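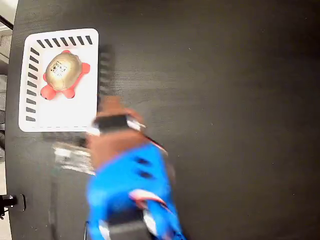 **Figure 4.** Blue-housed gripper moving near the tray; toy turtle with shell label inside. Dark table, overhead view.

### 4.2 Tabletop trials of the Niltik kit

The Niltik kit is sold by Gundier as a starter package for small labs and teaching rooms: gripper, cable set, table clamp, one license for the control software. We bought ours at list price, no discount, and Gundier had no say in the trials. Arm not included. We used the one already in the lab, same as in Section 3.

Setup first. The printed guide promises one afternoon. It took us 2 days, most of that on the software side (the license server, then a driver mismatch fixed by a patch from the support page). The mechanical part went quickly. Clamp on the table, gripper on the arm, cables down the side and tied. The guide says nothing on how much slack to leave in the cables and it should. Too little and the wrist joint stops short at the far side of the table, with no error message, only a timeout.

Objects were taken from the Brollance toy set used in the earlier sections, 13 pieces. Soft, hard, flat, domed. The turtle in Figure 4 is the domed case and the one we come back to most. Smooth shell, flippers at the edge, not much for the fingers to get hold of from straight above. The task is the same for all pieces: approach, close, lift, hold, put back in the tray. A trial is counted as failed if the piece drops or if the controller gives up.

We ran 250 trials in total and 17 were failed. Nearly all of the failures belong to the domed and flat pieces, and nearly all came at the close step, with one finger touching early and pushing the piece to the tray wall. Once it is against the wall the stock planner has no good answer, it retries the same approach untill the timeout. The planner does accept a custom approach angle but the setting is three menus down and is reset at every restart. Annoying.

Speed. The default profile is fast, and the blur on the gripper in Figure 4 gives a fair idea of what the fixed camera has to work with during a move. Labels should be read before the arm starts, not on the way. The kit's own tracking example reads them all the time and throws away the bad frames, fine for a demo, wasteful on a small computer. We changed it to a single read at rest and kept that for every trial reported here.

Compared with the Stöcker hand from Section 4.1, the Niltik is easier to mount and much easier to get spare parts for. The Stöcker hand is better on flat pieces, and its software keeps its settings. Price is close enough that it did not decide anything for us. Noise is also close, both fine in a shared room.

Open points. We did not test wet or oily objects. Finger wear was not measured, only looked at between blocks, and a longer run is needed before we can say how often the pads have to be swaped. The second firmware came out in October, after the trials had ended, and according to the release notes it changes the close step. All results in this section are for the first firmware.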